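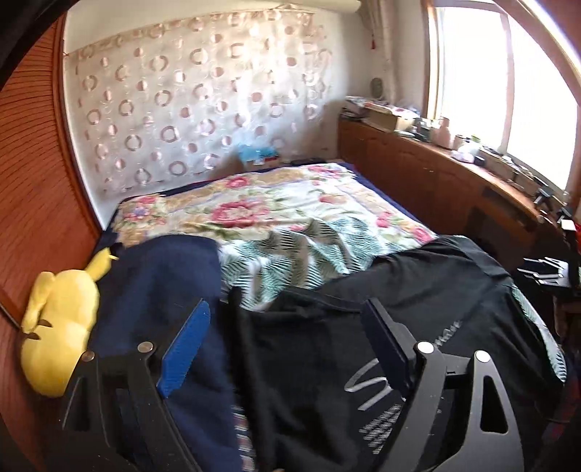 ベッドの上に広げた服。紺と黒。奥はバラ柄のキルト。

寝室の服を片づける。やりながら書くので長くなる。途中で抜けることもある。

2021年2月27日。冬物をしまうにはまだ早いが、着ないものを抜くだけなら今でもできる。

やり方は毎回同じ。いったんベッドに出して、畳むもの、掛けるもの、手放すものに分ける。床に置くと分ける前に嫌になるので、必ずベッドの上でやる。

ベッドの上でやるともうひとつ都合がいい。終わらないと寝られない。

キルトは敷いたまま。外してからやる人もいると思うが、自分は外さない。外すとキルトを置く場所がなくなる。

バラの柄なので、無地の服を置くと形がわかりやすい。紺でも黒でも沈まない。シーツのほうは濃い紺なので、そっちに紺の服を置くと見失う。前に靴下でやった。

端に黄色いぬいぐるみがいる。ピカチュウっぽいやつ。横倒しのままだが、片づけの対象ではないのでそのままにする。

まず黒いほう。大きい白の筆記体のプリントが入っている。これは残す。

プリントものは裏返して畳む派と、表で畳む派がいると思う。自分は表。引き出しを開けたときにどれだかわからないと、全部引っぱり出すことになる。

ただし洗うときは裏返す。これは守っている。守らなかった時期の服はプリントがひび割れて、部屋着に落ちた。

プリントの上で折り目をつけないように、畳む線を少しずらす。文字が大きいと完全には避けられない。そのときは折らずに丸める。

丸めるのも悪くない。皺は出るが、どうせ着れば伸びる。

次、紺。これは迷っている。色が好きで買って、買ったあとに紺ばかり持っていることに気づいた。

紺は多くても困らないと言われる。困らないが、朝の暗いうちに選ぶと毎日同じ服を着ている人になる。

迷ったものは迷ったものの山へ。ここで考え込むと進まない。

山は三つと決めている。残す、迷う、出す。以前は「直す」という山も作っていたが、直したことがないのでやめた。

今もボタンの取れたシャツが一枚ある。「直す」の山がないので行き場がない。椅子の背に掛けた。これがよくない。

緑と白の葉っぱ柄の布も出てきた。ギザギザの線が入っているやつ。ベッドの真ん中でくしゃっとなっている。こういう一枚布は最後に畳む。

先に畳むと、服を動かすたびに崩れて二回畳むことになる。

服のあいだに縞のも挟まっている。白と赤とグレー。これは引っぱり出さずに、上のものが減ってから取る。

引っぱると山が崩れる。洗濯物の山は上から減らすのがいちばん早い。

ここでお茶。

再開。

引き出しの話を書いておく。使っているのはOltettiの整理だんすで、幅が77センチ。数字を覚えているのは、買うときに壁との隙間を何度も測ったから。

奥行きが浅いので、服を平らに重ねると三枚くらいで閉まらなくなる。立てて入れるようになったのはそれが理由で、きれいに見せたいからではない。

立てて入れる場合、畳んだ高さを揃えるのがすべてだと思う。引き出しの内側の高さより指二本ぶん低くする。それ以上低いと倒れる。

Tシャツの畳み方。前を下にして置いて、左右の身頃を真ん中に折る。袖は折り返す。首のほうから半分、それからもう一度半分。厚みがあるときは三つ折り。

パーカーは違う。フードを身頃のほうに倒してから左右を折る。最後に裾のほうから丸めて、フードの中に押し込む人もいるが、フードが伸びるので自分はやらない。

ズボンは股のところの出っぱりを先に内側へ折る。これだけで四角くなる。知らないまま何年も三角の出っぱりと戦っていた。

長袖は袖がいちばん面倒。肩から折って、袖を身頃の上にまっすぐ下ろす。袖口が裾からはみ出すときは途中でもう一回折る。

靴下は丸めて片方に突っ込むのをやめた。ゴムが伸びる。重ねて三つ折りにするだけ。

下着は畳まない。入れるだけ。ここに時間をかける気はない。

仕切りの話。Sivdenの布の仕切り箱を使っている。ひとつ649円だった。今の値段は知らない。

最初はいらないと思っていた。立てて入れた服は、一枚抜くと隣が倒れる。二枚抜くと列ごと倒れる。仕切りがあると倒れる範囲がその箱の中で済む。

空き箱でも同じことはできる。靴の箱を切って使っていた時期がある。湿気でへたって、底が抜けて、その中身ごと奥に落ちた。

落ちたものは次に引き出しを全部抜くまで出てこない。このあいだ下の段を抜いたら、探していた手ぬぐいがあった。

カーテンを開けるかどうかで少し迷った。ベッドの奥の壁は薄い白いカーテンで、ピンクの輪の模様が並んでいる。窓の脇にかかっているのは白いレースのほう。

窓の光があれば電気はつけなくていい。紺と黒を分けるときは特に、電球の下だと間違える。

紺と黒の見分けは本当に光しだいで、夜に選んだ「黒のズボン」が外に出たら紺だったということが何度かある。別に誰も見ていないが、自分が一日気になる。

対策として黒は右、紺は左に入れることにした。それからは間違えていない。入れるときに間違えなければの話。

迷う山に戻る。

迷ったときの基準を一応書く。明日これを着て出かけろと言われて、嫌かどうか。嫌なら出す。

「いつか着る」は基準にしない。「痩せたら着る」もしない。「高かった」は少し考慮する。弱いので。

部屋着にする、という逃げ道には上限をつけた。引き出し一段ぶん。それを超えたら古いほうから出す。

部屋着の段はいつも満杯。よそ行きの段より先に満杯になる。これは生活をそのまま表しているので仕方がない。

紺の服、残すことにした。さっきの基準で嫌ではなかった。代わりに似た形の古い紺を出す。

古い紺は襟まわりが伸びている。洗ってから切って、掃除の布にする。綿のものは窓を拭くのにちょうどいい。化繊は水を吸わないのでそのまま出す。

切るのは後日。今日切り始めると、切りくずまで片づけることになる。

出すものは40リットルの袋に入れている。大きい袋だと途中まで入れて放置するし、小さいと口が閉まらない。40がちょうど一回ぶん。

近所のTrevalhamの店頭に回収箱がある。開いている時間しか入れられないので、袋を玄関に置いて忘れる。前の袋は八月から冬の初めまで玄関にいた。

今度は靴の上に置く。靴を履くときにどかすので、さすがに気づく。

洗い直すものも出てきた。しまってあったのに匂いがつくのはなぜなのか。着た覚えはない。

引き出しの匂いがそのまま移っている可能性が高い。底に敷いた紙を替えていないことを思い出した。

敷き紙は何でもいい。自分は包装紙をとっておいて切る。新聞は白い服に色が移ったのでやめた。

洗剤はYazzieの粉をまだ使っている。液体にしたほうが楽なのはわかっている。箱を使い切ったら考えると言って、使い切る前に次の箱を買っている。

粉は冷たい水だと溶け残る。冬は先に洗面器のぬるい湯で溶かしてから入れる。黒い服に白い粉が残ると、乾いてから気づいて全部やり直しになる。

乾いてから払えば落ちることもある。落ちないこともある。

ハンガーについて。掛けるのはシャツと上着だけにした。ニットは掛けない。肩が出る。

一度肩の出たニットは、濡らして平らに干すとだいたい戻る。完全には戻らない。着てしまえば自分では見えない。

ハンガーの種類は揃っていない。クリーニングでもらったものと、厚みのある木のものと、買った薄いのが混ざっている。揃えると気持ちがいいという話はよく聞くが、揃えるために捨てるのもどうかと思い、そのまま。

厚いのには上着、薄いのにはシャツ。使い分けはそれだけ。

縞のもの、そろそろ取れる。上が減ってきた。

取った。思っていたより皺になっている。下敷きになっていたぶん、こうなる。

皺は霧吹きで湿らせて、手で伸ばして掛けておく。アイロンは出さない。アイロン台を出すには、アイロン台の前に置いてあるものをどかす必要がある。

収納の問題はだいたいこれで、手前にあるものをどかすのが面倒で、奥にあるものを使わなくなる。使わないものを奥に置けばいいのだが、しまうときは使うつもりでいる。

季節ものの入れ替えは八月の終わりと四月にやっている。八月は早いと言われる。涼しくなってからやると、涼しくなった日に着るものがない。

ただ、八月に冬物を触るのは暑い。毛布に近づきたくない。朝のうちに窓を開けてやる。

今日は入れ替えまではやらない。やりたくなるが、やると夜になる。

片づけの途中で別の片づけを始めない。これを守れるかどうかで終わる時間が決まる。さっき洗面所の棚に手を出しかけて戻ってきた。

ここまでで30分以上かかっている。お茶を入れた時間を含む。

服だけならもっと早いはずで、書きながらやっているせいもある。

葉っぱ柄の布を畳む。角を合わせて半分、もう半分、そこから三つ折り。大きい布は床につきがちなので、ベッドの上で広げてから折る。

角が合わない布は、端のほうを合わせて真ん中のずれは諦める。見えるのは端だけ。

キルトを畳むときも同じ。バラの柄を外に出すか内にするかで迷うが、外に出すと日に焼けるので、しまうときは内側。

キルトは今の時期は掛けたままなので、しまうのは暑くなってから。圧縮袋には入れない。一度入れたら中綿の厚みが戻るまで何日もかかった。

大きめの布袋に入れて棚の上に置いている。布袋は古いシーツを縫ったもの。口は紐で縛るだけ。まっすぐ縫えていないが袋にはなっている。

シーツは紺を続けて使っている。髪の毛が目立たないかと思ったら、白い糸くずがよく目立つ。タオルと一緒に洗うとだめ。

タオルは別に洗う。そう決めているが、量が少ないときは一緒に入れてしまう。そして糸くずを取る。

糸くずは粘着のローラーで取る。ゴム手袋で撫でても取れる。ローラーの紙が切れているときは手袋。今日は手袋。

残りは迷う山が少しと、椅子のシャツ。

迷う山を片づけるコツのようなもの。持ち上げて五秒で決まらなければ、一度着てみる。着ると早い。脇がきつい、丈が足りない、そういうことは畳んだ状態ではわからない。

一枚着てみた。袖が短い。縮んだのだと思う。表示を見たら乾燥機に入れるなと書いてあった。

出す山へ。

もう一枚は首のところがちくちくする。なぜ残っていたのかわかった。着る直前に毎回思い出して、戻していたからだ。

これも出す。

首のタグは切っておくと楽になることがある。ただし縫い目ぎりぎりで切ると残りが余計に刺さる。縫い目をほどいて外すほうがいい。小さいはさみでやる。

そのちくちくはタグではなく生地だったので、切っても変わらない。

迷う山がなくなった。

引き出しに戻す。上の段がTシャツと下着、真ん中が長袖と薄いニット、下がズボンと部屋着。重いものを下にする。上に重いものを入れると、開けたときにたんすが前に来る。

よく着るものは手前。洗ったものは奥に入れる。そうすると順番に回るはずだが、気に入っているものを奥からでも取るので、結局回っていない。

回らないものが次に出す候補になる。だからこれでいいとも言える。

黒いプリントのは手前に入れた。明日着ると思う。

引き出しは八分目で止める。詰めると一枚抜くたびに両隣がついてくる。今回は仕切りの端に手が入るくらい空いた。

空いたところに何か入れたくなるが、入れない。洗濯機の中にいるものの席。

椅子のシャツ、ボタンをつけることにした。裁縫箱を探す。

裁縫箱はあった。ボタンがない。

予備のボタンはシャツの裾の内側についていることがある。見たら、ついていた。

ボタンつけの手順。糸は二本取り。穴に二、三回ずつ通して、生地とのあいだに少し隙間を残す。隙間のところに糸をぐるぐる巻いて、裏で玉留め。隙間がないと、はめたときに生地がつる。

糸の色は合っていない。黒がなかったので紺。これも光しだい。

つけた。掛けた。椅子が空いた。

ベッドの上はキルトの皺を伸ばして、ぬいぐるみを枕のほうに立てた。すぐ倒れる。倒れたままでもいい。

出す袋は靴の上に置いた。口は縛っていない。夜になると一枚くらい取り戻したくなることがあるので、朝まで開けておく。

追記。仕切り箱の大きさを聞かれた。細長いのと四角いのがあって、自分のは細長いほう。引き出しの奥行きに合わせて縦に入れている。買う前に内寸を測ること。外から測ると、板の厚みのぶん入らない。

追記もうひとつ。畳んだTシャツが立たないという人は、最後の折りを二つ折りから三つ折りにしてみてほしい。薄手はそれで立つ。それでも立たないものは寝かせておけばいい。うちにも寝ているのがある。

袋の中を一回見た。何も取り戻していない。口を縛った。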